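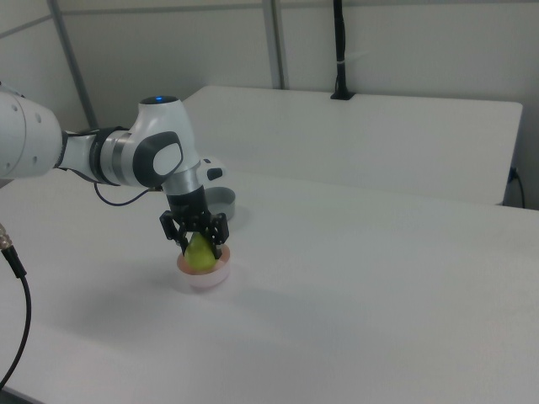
The arm with a pear in its gripper, at the small bowl.

Testing a robot arm on putting fruit in a bowl

Putting away fruit is a fair first test of whether an arm is ready for kitchen chores. Pears are a good choice: they bruise, they roll, and no two have the same shape. The steps below follow the routine we use at Rumisard.

What you need
An arm with a two-finger gripper
A white or plain table
A shallow bowl
A few firm pears

Setting up
Place the bowl well inside the arm's reach and mark its position with tape. Tie back any cable that could catch on the rim. Set the gripper to its lowest force and run it once with nothing in the fingers.

Running the test
1. Lay one pear on its side, about 8 inches from the bowl.
2. Bring the gripper straight down and close on the narrow part.
3. Lift slowly. If the pear slips, raise the force one step and start over.
4. Lower the pear until its base is at the bowl, then open the fingers. Do not drop it.
5. Write down the result and move the pear to a new spot.

Do 21 runs before you change any settings. Leave the used pears overnight and check the skin for marks – bruises often show up late.

What to expect
Our best set in July had three failures, all with the pear lying against the bowl. A person does this job in two seconds without looking. For a full fruit basket, with stems and leaves in the way, we would still do it by hand.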